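Bahman Kazemi
25 November 2024

1/ I promised some of you a thread about how I learned to pronounce English words after the age of thirty. It is long, please be patient with me. I will write it in small parts between other work.

2/ When I came to Cluvham I could read everything. Newspapers, contracts, the back of the medicine box. But in the bakery I asked for bread and the lady brought me a form to fill out. I still do not know which word she heard.

3/ My first mistake was to learn from lists. I had a notebook with 1,241 words, each with the phonetic signs beside it, very clean handwriting. I could recite the signs. My mouth did not know them.

4/ The second mistake: I practiced single sounds only. "Th" in front of the mirror, every morning, until my wife Dorna asked me to close the door. The sound became quite good. Then I said "the month after this" and all of it fell down again.

5/ What helped me more was stress. In my language the weight usually comes near the end of the word. In English it moves, and people forgive a wrong vowel much sooner than a wrong stress. I said "deVElop" correctly and "COMfortable" with four full syllables, like a man walking down the stairs with a suitcase.

6/ So I made a new notebook. No phonetic signs. I wrote only the strong part in big letters: phoTOGraphy, PHOtograph, photoGRAPHic. Three words from one family and the weight sits in three different places. I was a little angry about this for one week.

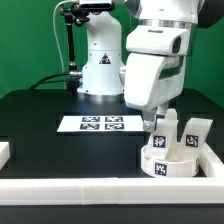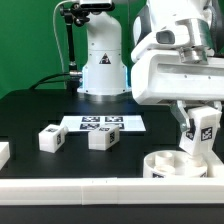
7/ Mulligan replied under part 6 that he grew up speaking English and never noticed the photograph family until now, and he wants to know if there is a rule or if one must learn each word alone.

8/ There is a part of a rule, Mulligan. Words ending in -ic mostly take the weight just before the ending: draMATic, ecoNOMic, scienTIFic. The same with -tion. But then comes "Arabic" and "politics" and you must learn those by heart.

9/ I also used an audio app called Fleneo for one winter. You listen to a sentence, you say it, you listen to yourself. I recorded 751 sentences. Hearing my own voice was unpleasant for the first fifty, after that I began to hear where I was flat.

10/ One exercise I can recommend to everybody. Take a short sentence from the radio and hum it, with no words, only the melody. Then put the words back. I did it while washing dishes. Dorna says this was better than the mirror.

11/ Please do not try to lose your accent. I tried for 2 years and I only became slow and tired. Now I want that people understand me the first time, and mostly they do. On the phone it is still harder, especially with numbers. Thirteen and thirty, I always repeat them digit by digit.

12/ Tomorrow, if I have time, I will write about small words: "can" and "can't", and why I once agreed to help with a move when I wanted to say no. If you have a word that always goes wrong, send it to me and I will put it in the notebook.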